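FOR IMMEDIATE RELEASE
Thursday, October 5, 2023

Arnari Street Merchants Question Winter Market Numbers

BRAKTHORPE — The Arnari Street Merchants Association will not put money into this season's Winter Market until the organizer, Lostora Events, shows how it came up with its forecast.

Lostora says the market will bring 264 vendors downtown. The association has seen signed forms from 46. Forms may still come in, and last year some did, but that is a wide gap to close by January.

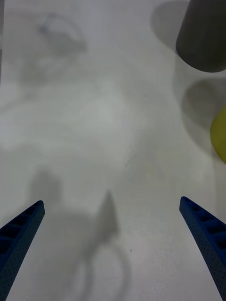

What the Merchants Were Promised

Last year's market was supposed to run five weekends. Two of those were called off, and the street stayed closed to cars anyway. Of the 36 shops on Arnari Street, most reported flat or lower sales while it was on.

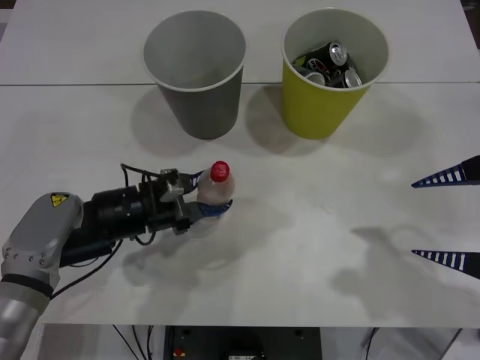
Lostora has called that season a success. Members would like to know by what measure. The vendor fees went up, the parking was no better, and the promised shuttle from the Wei Road lot ran on opening day only.
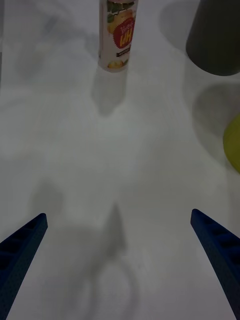 Blue gripper fingers, spread open over a white tabletop.

The association does not oppose a market. It has asked for a vendor list, a map of street closings and a refund rule in writing — so far it has received a brochure.

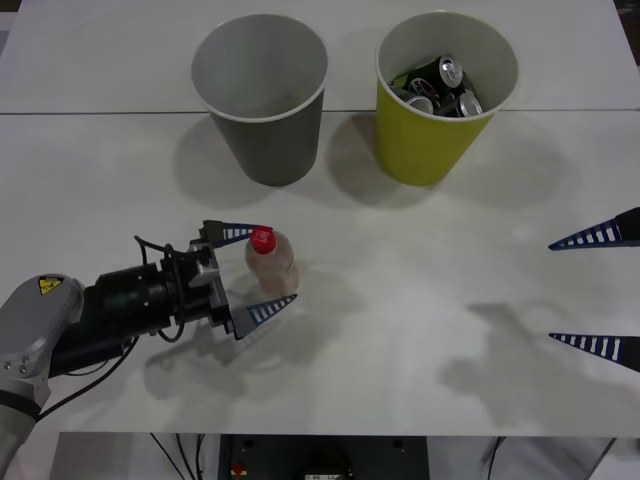 Will shops on Arnari Street stay open during the market?
Each shop will decide for itself. The association has set no shared hours and has not agreed to any.

Members will vote on funding once the vendor list arrives.

Contact: Arnari Street Merchants Association, Brakthorpe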